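Festix Home Help – Kitchen & Storage

Cling film box with a slide cutter, how do you get it going again??

Posted by teabag_31, July 11, 2024

Hi all, quick one hopefully. Bought a big box of cling film from the Premimen shop, the kind with a little plastic slider you push across to cut it. Was great for a fortnight. Now the film keeps splitting half way over and I get a thin strip in one hand and the rest goes back on the roll. Cant find the end again without ten minutes of picking at it with a fingernail. Also the box lives on its side in the drawer and gets squashed by the foil and the baking paper. Instructions are all in Chinese, which I don't read. Is it the slider or is it me? Don't want to bin it, loads left on the roll.

3 replies

mopbucket_and_co

Probably the slider. Mine did the same. Bits of film get wound up in the groove under it and then it drags instead of cutting. Take the strip off the box if yours comes off (mine was only stuck on with tape), run an old toothbrush along the groove, stick it back. Make sure its dead straight or it'll snag at one end.

For the lost end – bit of parcel tape, sticky side out round your finger, dab it round the roll till something lifts. Never a fingernail, you just make more splits. If it's already torn in a strip, find the lower edge and peel slowly sideways till you're back to full width. Boring but works.

And pull the film flat across BEFORE you slide. Hold it down with your other hand, one go, don't saw back and forth.

Idora Lane

just get the normal stuff with the metal teeth tbh. had a slide one from McGrath, hated it, gave it to my sister

larderlady16

Agree with cleaning the groove, but I'd sort out the drawer as well. If the box is getting squashed the cardboard bows and then the cutter isn't level, so you'll be back here in September asking the same thing. Stand it up on end. I keep mine upright in the cupboard by the cooker, foil and baking paper next to it, in a cut-down cereal box so they don't topple. Takes up hardly any shelf and you can grab the one you want.

Is yours the blue box? If so we've got the same type, see below. The Chinese in the red band just says slide-cutter cling film so you're not missing any secret instructions there.

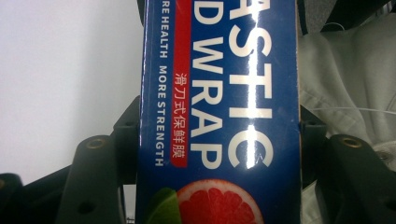
Blue food wrap box stood on end, the one with the grapefruit printed on it

Other thing – check the roll hasn't slipped to one side inside the box. Mine was rubbing on the cardboard and tearing from that edge every time. I folded up 2 bits of card and wedged one in each end. Not pretty but no more strips. Don't jam them in too tight or the roll wont turn.

If the slider's cracked then mopbucket's toothbrush won't help and you can get stick-on cutters on their own, got one for a pound or so at the market. Measure your box first, they come in different lengths and I bought the wrong one.

Was this thread useful? Sign in to vote or add a reply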